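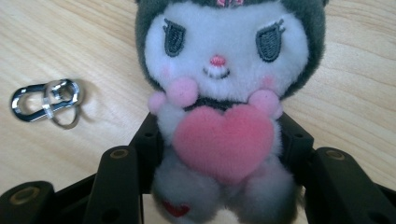
Pink nose, grey hood, no opinions.

My aunt left me the flat above the chip shop in Prirthorpe and, tucked inside the bread bin, a key with 177 stamped on it. No note, no label, nothing. So off I went on the Stinden bus, trying it in every left-luggage locker I could find – and there are a lot, if you've never looked!

It fitted one at the old ferry office. Inside were two tins of Poltik toffees and a ticket for the night boat, one way, never used, thirty years old that March. I sat on the floor and ate a toffee (hard as a doorknob, still lovely). Then the man at the desk asked if I was waiting for the boat.

I said I hadn't made up my mind. He said it left at ten, and went to put the kettle on.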